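Niltcombe simulator: is it worth paying for?

Rosalind Dvorak asked me in December whether she should buy the Niltcombe training pack for her repair shop, and I said I'd try it first. I have now, and I'm still not sold.

The pitch from Skananico is simple enough. You pay $240 for a licence, load your arm's model, and practise grasping parts on screen before you risk the real thing. It comes with 284 objects and a handful of rooms to put them in. The brochure promises 2,000 practice runs overnight on an ordinary desktop. Mine got nowhere near that, and the fan sounded like a hair dryer the whole time.

Setting it up took me 2 evenings. The manual assumes you own a Verbeke arm, and if you don't, you're off to the forum to beg for a settings file. I found one for my old Destlow in the end, with the wrist turned the wrong way.

The rooms are the good part. Brick, stone, stains on the wall, all quite convincing. Then you get to the parts you're meant to be picking up, and they're plain grey cylinders stuck together. My real fittings have threads and dings and grease on them.
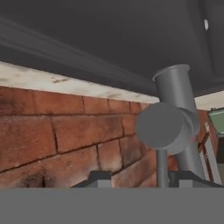
I also don't love the pricing. Updates are free for the first year, and after that the website goes very quiet - I wrote to ask and got a link back to the same page. Support did sort out my wrist problem, to be fair.

I've told Rosalind to hang on to her money until they offer a trial. I'll keep mine running until the licence needs renewing, mostly to see if the new parts library shows up.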